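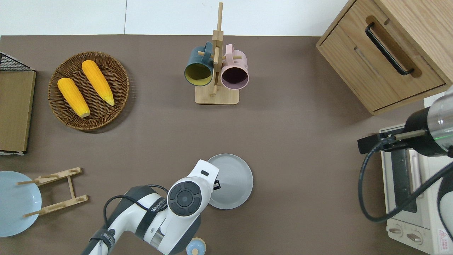

3번 작업대, 옥수수 공정 시작 전. 바구니에 옥수수 두 개, 흰 팔 옆에 회색 접시.

개입 기록

로델 팡길리난의 직무명은 2022년 11월 9일자로 '조리 보조'에서 '공정 관찰원'으로 변경되었다. 급여 등급은 그대로였다. 바뀐 것은 앞치마 대신 지급된 태블릿과, 작업대 옆에 놓인 등받이 없는 의자였다.

쿨네스 급식동 3번 작업대의 옥수수 공정은 여섯 단계로 정의되어 있었다. 접시 위치 확인, 바구니에서 집기, 접시에 올리기, 오븐 문 열기, 투입, 문 닫기. 흰 팔이 앞의 세 단계를, 검은 팔이 뒤의 세 단계를 맡았다. 굽는 동안 두 팔은 대기 자세로 돌아갔다. 로델은 각 단계가 끝날 때마다 태블릿의 초록 칸을 눌렀고, 사람 손이 들어가야 할 때는 노란 칸을 누른 뒤 사유를 적었다.

사유란에는 마흔 자까지 입력할 수 있었다.

첫 주의 사유는 대체로 비슷했다. 옥수수가 바구니 안에서 굴러감. 접시가 턱에 걸림. 머그잔 손잡이에 케이블 접촉. 로델은 손을 넣어 옥수수를 제자리에 돌려놓고 재개 단추를 눌렀다. 손을 넣고 빼는 데 걸리는 시간도 기록되었다. 그는 조리 보조로 일할 때 옥수수 한 상자를 손질하는 데 얼마가 걸리는지 재 본 적이 없었다.

공정 담당자 아우로라 카힐류는 아침마다 전날 기록을 내려받아 갔다. 그녀는 노란 칸을 '개입'이라고 불렀다. 목표는 개입 없는 연속 수행 1000회였다. 목표에 도달하면 3번 작업대의 관찰원 자리는 없어지고, 한 사람이 화면으로 급식동 전체를 보게 된다. 이 내용은 그레켐리 본사가 보낸 문서의 부록에 있었다. 로델은 부록까지 읽었다. 아우로라도 그가 읽었다는 것을 알고 있었다.

"사유를 더 구체적으로 써 주세요." 그녀가 말했다. "'굴러감'이라고만 하면 분류가 안 됩니다. 어느 쪽으로 굴렀는지가 필요해요."

"손잡이 쪽이요?"

"바구니에 손잡이가 있나요?"

"없습니다."

"그럼 벽 쪽, 오븐 쪽, 앞쪽으로 합시다."

그 뒤로 로델은 방향을 적었다. 벽 쪽. 벽 쪽. 앞쪽. 벽 쪽. 일주일 뒤 집기 각도가 수정되었고, 옥수수는 더 이상 벽 쪽으로 구르지 않았다.

옆 작업대의 프레셔스 부에나벤투라는 아직 손으로 일했다. 그녀의 공정은 찐 감자의 껍질을 벗기는 것이었고, 살비 사가 견적을 두 번 냈다가 두 번 철회한 품목이었다. 감자는 크기가 제각각이라고 했다. 그녀는 칼을 쥔 채로 로델의 태블릿을 넘겨다보곤 했다.

"오늘은 몇 번이야?"

"노란 거?"

"초록 거."

"137."

"끊기면 처음부터 다시 세는 거지?"

"처음부터."

프레셔스는 감자를 물통에 넣고 다음 것을 집었다. 그녀가 무슨 생각을 하는지 로델은 대강 알았다. 점심 배식이 끝난 뒤 세척실에서 이미 나온 이야기였다. 손을 한 번만 넣으면 된다. 옥수수가 구르지 않아도 구른 것처럼 적으면 된다. 그 말을 처음 꺼낸 사람은 비엔베니도 마그바누아였다. 그는 6월까지 이 작업대에서 옥수수를 구웠고, 지금은 하역장에서 상자를 받는다. 굽는 시간과 온도를 정한 것도 그였다. 설정값 파일에는 작성자란이 있었는데 그곳에는 '현장'이라고 적혀 있었다.

로델은 대답하지 않고 쟁반을 닦았다.

기술적으로 허위 개입은 어렵지 않았다. 작업 영상은 저장되었지만 초록 칸이 눌린 구간은 검토 대상이 아니었고, 노란 칸이 눌린 구간도 표본만 확인했다. 손이 화면에 들어왔는지, 사유와 분류가 맞는지. 손이 들어갈 필요가 있었는지를 묻는 항목은 점검표에 없었다.

138회째에 흰 팔은 평소와 같은 경로로 움직였다. 손가락이 옥수수의 굵은 쪽을 잡았다. 들어 올릴 때 끝이 바구니 테두리를 스쳤으나 허용 범위였다. 옥수수는 접시 안쪽에 놓였다. 로델은 한쪽 손을 무릎에서 들었다가 다시 내려놓았다. 초록 칸을 눌렀다.

오븐 문이 열렸다. 검은 팔이 접시를 받아 넣었다. 문이 닫히고 조절 손잡이가 돌아갔다. 로델은 의자에 앉은 채로 냄새를 맡았다. 비엔베니도가 하던 대로라면 이쯤에서 문을 조금 열어 김을 빼야 했다. 여섯 단계에는 없는 동작이었다. 김을 빼지 않은 옥수수는 겉이 물렀지만 규격서의 합격 기준은 중심 온도뿐이었다. 배식대에서 불만이 접수된 적은 없었다.

그는 노란 칸을 눌렀다. 공정이 멈췄다. 오븐 장갑을 끼고 문을 손가락 두 개 너비로 열었다가, 속으로 열까지 세고 닫았다. 사유란에 이렇게 적었다. 김 빼기. 이전 작업자는 매번 했음. 단계 누락.

연속 횟수는 0으로 돌아갔다.

이튿날 아침 아우로라가 의자 하나를 끌고 와 옆에 앉았다. 급식동 책임자 베이코 피트케넨도 함께 왔으나 그는 서 있었다.

"이건 개입 사유로 분류가 안 됩니다." 아우로라가 말했다. "오류가 없었어요."

"오류는 없었습니다."

"그런데 왜 멈췄어요?"

"기록하라고 하셔서요. 손이 필요할 때."

베이코가 규격서에 식감 항목이 있는지 물었다. 아우로라는 없다고 했다. 베이코는 전날의 두 접시를 다 먹어 봤느냐고 물었고, 아우로라는 자기 업무가 아니라고 했다. 로델은 냉장고에서 뚜껑 덮은 용기 두 개를 꺼내 왔다. 하나에는 137회째, 다른 하나에는 138회째라고 적힌 테이프가 붙어 있었다. 베이코는 선 채로 둘 다 한 줄씩 베어 물었다. 식은 것이었다. 그는 오래 씹었다.

"차이는 있군."

"어느 쪽이 나은가요?" 아우로라가 물었다.

"그건 에스피리투에 물어봐야지. 거기가 계약처니까."

에스피리투의 회신은 열흘 뒤에 왔다. 김 빼기를 정식 단계로 넣되 추가 비용은 인정하지 않는다는 내용이었다. 그 열흘 동안 공정은 여섯 단계로 돌아갔고, 로델은 매번 노란 칸을 누르고 문을 열었다. 연속 횟수는 한 번도 1에 이르지 않았다. 아우로라는 그 구간을 통계에서 제외하고 '사양 협의 중'이라는 꼬리표를 달았다.

일곱 번째 단계를 가르치는 데는 사흘이 걸렸다. 문을 여는 각도와 멈추는 시간은 비엔베니도가 와서 정했다. 하역장에서 한나절을 빌려 온 것으로 처리되었다. 그는 검은 팔이 문을 여는 것을 몇 번 보고 너무 많이 연다고 했다. 값을 줄이자 이번에는 덜 연다고 했다. 세 번째 값에서 고개를 끄덕였다.

"그만하면 됐어."

아우로라가 값을 저장했다. 작성자란에서 커서가 깜박였다. 그녀는 이름의 철자를 물었고, 비엔베니도는 명찰을 떼어 화면 옆에 놓아 주었다.

그가 하역장으로 돌아간 뒤 로델은 새 양식을 받았다. 초록 칸이 일곱 개로 늘고 사유란은 여든 자가 되어 있었다. 횟수는 0부터였다. 프레셔스가 감자 물을 갈러 가면서 오늘은 몇 번이냐고 물었다.

"아직 시작 안 했어."

그는 접시를 제 위치에 놓고 바구니를 채운 다음 시작 단추를 눌렀다.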